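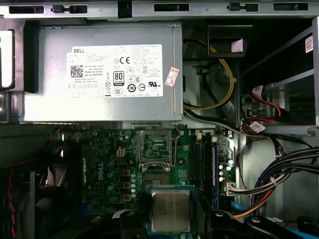
Placing a Desktop Processor with the Bench Arm

Dodetcombe Shared Workshop
Member Instructions, Automation Bench
Last revised 31/03/2021

Scope

These instructions cover the use of the Jaunzems bench arm to place an Intel desktop processor into the LGA socket of a Dell motherboard that remains mounted in its chassis. They apply to members who have completed the introductory session on the arm and who already know how to install a processor by hand. Members who have not installed a processor by hand should do so at least once before attempting the procedure with the arm.

The procedure does not include fitting the heatsink, applying thermal compound or returning the machine to service. Those tasks are carried out by hand after the arm has been parked.

What is needed

The Jaunzems arm with its two-finger gripper and wrist camera
The Masmont controller and the bench computer
A desktop chassis with the side panel and heatsink removed
A compatible processor in its plastic tray
The Vendorby clamp set for holding the chassis
A grounded wrist strap and an antistatic mat
A plastic socket cover, if one is available
A magnifier and a flashlight

Metal tweezers are not to be used over an open socket.

Preparing the chassis

Disconnect the power cord from the wall outlet and from the back of the power supply. Press the front power button and hold it down for several seconds to discharge what remains in the supply. Put on the wrist strap and connect it to the grounding point on the bench.

Lay the chassis on its side on the mat with the motherboard facing up. Fasten it with the Vendorby clamps at opposite corners, tightening each a little at a time. A chassis that rocks when pressed at one corner is not ready for use. Thin sheet metal bends under a clamp without much warning, so place the pads over a folded edge.

The power supply and the drive cage may stay in place. Removing them gives the arm more room, but the added work is seldom justified, and most of the chassis used on this bench leave enough clearance above the socket for the gripper. The cables are a different matter. SATA cables and the main power harness tend to spring back toward the middle of the board after they have been pushed aside. Route them toward the nearest wall of the chassis and secure any that will not stay there with a reusable strap. Connectors may stay plugged in. Turn the arm through its full approach path by hand, with the motors disabled, and watch the wrist housing as well as the fingertips. On this arm the housing is wider than new users expect, and it will catch on a cable that the fingers have already cleared.

Check the socket before opening the load plate. If the plate is closed with no processor or cover beneath it, open it slowly. Release the lever from its catch, raise it fully, and lift the plate until it rests open by itself. Inspect the contacts with the magnifier and the flashlight held low to one side. The contacts should form even rows when viewed from each direction. A bent contact ends the procedure. Place the cover over the socket and report the board as damaged in the bench log.

Once the contacts have been inspected, nothing should pass over the socket except the processor and the gripper.

Fitting the fingertips

The arm is supplied with black plastic fingers. Inspect their inner faces for burrs and wipe them with a dry, lint-free cloth. Tighten the finger screws by hand with the short driver. The power driver has stripped several of the inserts and is no longer permitted on the gripper.

The fingers must meet the processor only along two opposite edges of the substrate. They should not reach below its underside. If the fingertips extend lower than the package when it is held, they will strike the socket frame before the processor is seated. Loosen the screws, slide both fingers back by the same amount and check again with a scrap processor. The drawer under the bench holds several that are no longer working and are kept for this purpose.

Setting the gripper positions

Open the gripper page on the Masmont controller. The position is shown as a plain number, which increases as the fingers close.

Set the open position to 654. At this value the fingers clear both edges of a processor lying in the tray.

Set the closed position to 1,357. This is the value recorded with the present fingers and the scrap processors in the drawer. It must be checked again whenever the fingers are removed or replaced, and the new value entered in the bench log.

Set the gripping force to level 5. Level 7 is the highest setting the controller allows in this mode, and it will flex a thin substrate. If the processor slips at level 5, clean the fingertips and check that they are parallel. Do not raise the force to make up for poor contact.

Close the gripper on a scrap processor, lift it a short distance above the mat and leave it there for a full minute. Look along the package from the side. It should hang level, with no visible tilt toward either finger. Repeat the check with the wrist turned a quarter turn in each direction.

Teaching the positions

The arm uses taught positions. They are stored in the following order and should be named exactly as given, so that the next user can find them.

TRAY HIGH: above the tray, clear of all objects.
TRAY GRIP: fingers at the edges of the processor.
CHASSIS ENTRY: above the open side of the chassis, outside its walls.
SOCKET HIGH: directly above the socket, inside the chassis.
SOCKET RELEASE: processor just above its resting height in the socket.

Use the scrap processor for all teaching, and keep the plastic cover on the socket until SOCKET HIGH has been stored. Remove the cover only to teach SOCKET RELEASE.

For SOCKET HIGH, bring the arm in slowly using the jog keys. The open lever and the raised load plate both stand well above the board, and the capacitors and inductors beside the socket leave little space on that side. Approach straight down from CHASSIS ENTRY. A diagonal approach is shorter and looks safe on the bench computer, but the display does not show the lever or the cables.

The wrist camera gives a useful view of the fingers, the processor and the socket together. Its angle makes height difficult to judge, however, and it should be used for alignment only. Judge height by looking across the board from the open side of the chassis.

Orientation

A processor fits its socket in one orientation. Locate the small triangle on one corner of the package and the matching mark at the socket, and find the notches along the edges of the substrate. Place the processor in the tray so that a simple move from tray to socket, without turning the wrist, brings these into agreement. Turning the wrist inside the chassis is permitted by the software and prohibited by the workshop.

Running the placement

Remove the scrap processor and load the working one in the same position in the tray. Confirm that the emergency stop is within reach of the free hand. Select the slowest speed and step through the positions one at a time, pressing the confirm key at each.

At TRAY GRIP, close the gripper and wait for the controller to report a steady hold. At SOCKET HIGH, stop. Compare the corner marks once more and check that the sides of the package run parallel to the sides of the socket. Small corrections may be made here with the jog keys set to the fine step. If more than a small correction is needed, return to CHASSIS ENTRY and teach the position again.

Lower the arm to SOCKET RELEASE and open the gripper only as far as needed to free the package. The processor should settle under its own weight. The arm must never be used to press it down. Raise the arm straight up to CHASSIS ENTRY, return it to its parked position and disable the motors.

Closing the socket

Inspect the processor from two sides. It should lie flat, with the notches engaged. If one edge stands higher than the others, lift the processor out by hand, inspect the contacts again and start over from the tray.

When the processor is flat, lower the load plate and bring the lever down under its catch by hand. Firm resistance near the end of the lever's travel is normal. Grinding or a sudden change in resistance is not.

Common faults

Processor tilts after lifting. One finger is mounted lower than the other. Refit both fingers and repeat the hanging check.

Arm stops above the chassis with a force warning. The wrist is usually touching a cable or the chassis wall. Disable the motors, support the arm and move it clear by hand. Clear the warning only after the obstruction has been found.

Processor stays in the fingers after release. Clean the fingertips. Do not tap the gripper or the wrist.

Taught positions no longer match. The chassis has shifted in its clamps or the arm was restarted without homing. Home the arm, check the clamps and teach all of the socket positions again.

Records

Enter the gripper values, the board model and any fault in the bench log before leaving. Positions stored under other names are deleted from the controller each September.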